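Equipment budget (robotics)

An equipment budget, in a small robotics group, is the list of everything you need to pay for before an arm can do any useful work, and a fair few things you'll pay for afterwards. I've put together three of them now, two at Castley and one at Bretico, so I'm writing this entry from the inside (Marloes Geerts has kindly checked the sums, and any grumbling is mine).

What goes in it

The arm is the line everyone looks at first, and it's rarely the one that causes trouble. You get a quote, you gulp, you move on. The trouble comes from the small stuff: the gripper and spare fingertips, the stand, the computer, the cabling, the safety review, delivery, and somebody's time to set it all up. On my first list I left out the stand completely! We ended up borrowing money from the travel line, and I still hear about it.

I now keep 10 per cent back for things I've forgotten. Iason Tsolakis, who did the Mercado budget, keeps back rather more and sleeps better than I do.

Lead times

Ask for the delivery date in writing, and ask again once you've ordered. Our Clelimport order was placed in August and the last box came in on December 16, 2020, with the arm itself sitting in the store for weeks waiting on a mounting plate. If your grant has an end date, work backwards from that and be gloomy about it.

Planning in simulation

A simulated trial before you buy is cheap and well worth a line of its own. You load a model of the arm you fancy, give it furniture and objects like the ones you'll be working with, and see what it can get at. For the Castley kitchen project we put 7 days of staff time against this, and it changed the order: we moved the pedestal on the plan, dropped a longer table and asked for a different set of fingers. Reach is the big one — a spec sheet gives you a number, but a table with chairs tucked in gives you an argument.

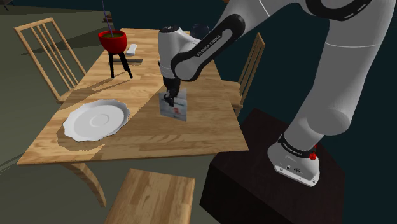
Simulated Franka Emika arm on a dark pedestal, gripper lowered to a small upright card or carton on a dining table.

Do budget for the computer that runs all this. We asked for 64 GB of memory and were talked down, then bought the rest later at a worse price.

Running costs

Spares, repairs and software renewals go on a separate sheet, year by year. I spend 80 per cent of the first year's spares money on fingertips and cables, and I've never had any left over to hand back.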